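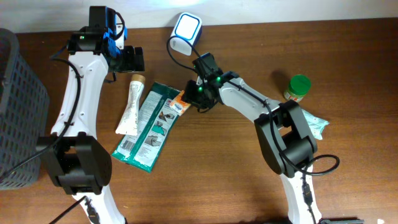

Two arms, one table, a tube, a packet and a basket to one side. The glamour.

Right, quick one as I've got to be out of the door by six and I promised I'd write this up in March. It is no longer March.

People keep asking me whether robots can do the housework yet. My mum asks. The man who came to read the meter asked, and stayed for a cup of tea while I answered, poor bloke. So, the short version: sort of, slowly, some of it, if you're not fussy about when it gets done.

Longer version.

The chore I've been most interested in is tidying a table. Not washing up, not ironing. Just the stuff that lands on a table and stays there. Tube of something. Packet of something. Jar. Bit of wrapper. You pick it up, you put it where it lives, you do the next one. A five year old can do it (won't, but can).

For a machine it's a proper pig of a job. Every one of those things wants holding differently. A jar is fine, jars are lovely, they stand up and stay put. Squeeze tubes are a pain because they give when you pinch them, and pinching in the wrong place is how you end up with cream on the wood. Flat packets are the worst. Lying on a table there's nothing to get hold of. You or I slide it to the edge with a finger and catch it without thinking, or get a nail under the corner. Two stiff fingers and no nails? Good luck. Then put something smaller on top of the packet and you've got to decide which you're picking up, and whether you meant to take both.

And crumpled plastic. Is it rubbish? Is it a wrapper with something still in it? I've thrown away a perfectly good sachet that way myself so I can't really crow.

Bronisława Pawlak, who I shared an office with at Sitance and who has done far more of this than me, reckons two arms change the problem completley. One holds, one picks. One steadies the packet while the other gets the thing off the top. I was a doubter. I thought it was twice the cables for the same result. I've come round, mostly. Opening anything needs two. Folding anything needs two. Try taking the lid off a jar with one hand and see how far you get.

Cost of that is they can bump into each other. Reach for the same spot from both sides and somebody has to give way, and working out who is a whole job in itself. Also so many cables. Loops of it everywhere, and always one that wants to catch on an elbow. I have opinions about cable clips now. Never thought I'd be that person.

Numbers, because someone in the comments will want them. When I was trying the tidy-the-table thing last year I did 200 goes at it driving the arms by hand, so to speak, me doing the moving and the machine learning from it. Then 300, because 200 wasn't enough. It got decent at the jar. It got fair at the tube. The packet it would nudge round the table like a cat with a bottle top. By the end of the whole business I had 2,074 goes logged, mine and other peoples, and it could do the packet on a good day, in the light it was used to, on the table it was used to. Moved it to a white table and it went to bits. Put it back on the brown one and it was happy again.

That's the bit that never makes it into the videos. You see the one go. Often sped up, too, look for the little "x4" in the corner. Real speed, clearing one small table took long enough for me to make toast and eat it.

Adalberto Portela wrote to me after the last post (hello!) to say his place in Marville packs small cosmetics boxes and they've been asked to try a pair of arms on the line. Should they? Dunno, depends. If the same tube comes down the same way up all day, you probably don't need anything clever, and a plain old machine that does one thing will beat it on speed. If every box is different and things turn up any old how, then it's worth a look, but keep your people, and count the slow ones as well as the dropped ones. A thing that takes 30 seconds to pick up a sachet is not a help to anyone on a line. At home, overnight, who cares. Let it take all night.

Which is where I've ended up really. I'd have one at home sooner than at work. Wouldn't mind it being slow. Would mind it being wrong, if wrong means my good hand cream in the bin. I'd want it to leave alone whatever it wasn't sure of, and just put it in a basket for me to sort out in the morning. I think that's a decent deal. My sister says I've described a teenager.

Things I'd still not ask it to do: glasses, anything with a pet near it, beds. Beds are a nightmare. Duvet covers, forget it, I can't do those either.

Things I'd give it tommorow: socks into a box, toys into a box, post into a pile. Anything into a box. Boxes are the way forward.

Next time I'll do the Sampaio write-up I've been putting off, which is more about mopping, and I owe a couple of you replies on the gripper question (yes rubber pads, no not the cheap ones, they peel).

Off. Late already. Comments are open but I won't see them till tonight.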